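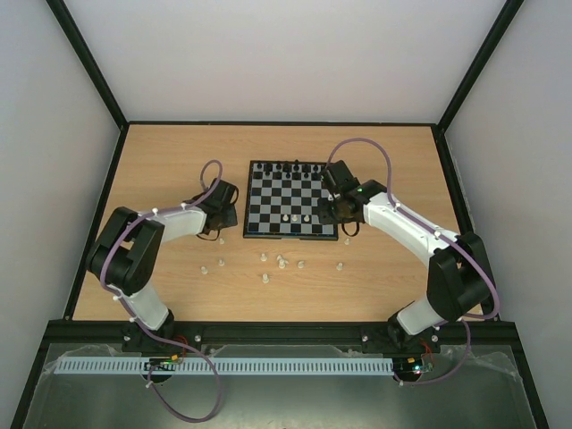 Three white pieces on the front rank, the rest still on the wood.

Vuswood chess set-up task

The pictures on this page come from the chess cell at Vuswood, where we gather demonstrations for a two-arm set-up policy. The job given to the operator is simple to say: put the white pieces back on the board in their proper squares, using either arm, without knocking the black ones. The black side stays set up from the start of each run.

Every run is driven by a person from start to finish. Chathurika Munshi and Obaidul Mollah do most of the driving, and Kamrul Mondal goes through the recordings afterwards and labels each grasp. We keep the runs with fumbles in them, as long as the piece ends up on the right square. Runs where a black piece gets shifted go into a separate folder and are not used for training at the moment.

The target for this task is 300 complete runs. The whole Selvanayagam collection, which also takes in the sorting and stacking tasks, stood at 2696 runs when this page was last updated in August.

Piece positions on the table are changed by hand before each run. Colin Tindall asked for more starts with two pieces touching, as the early policy tended to close on both of them at once. The order of placing is left to the operator - some work along the front rank first and some do the pawns first. We record the order but don't correct it.
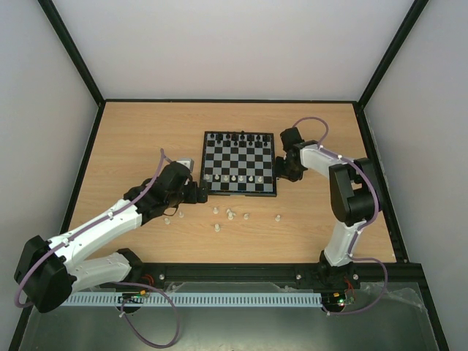 Seven white pawns in line on the second rank, with the left gripper near that end of the row and the rank in front of them empty.

Pawns are the most common grasp in the set by a wide margin, so the labels are weighted when we train. A colour check on the board squares is done at the start of each session and again after lunch.

Questions about the labels should go to Kamrul. For access to the recordings, ask Chelsea Whitlock.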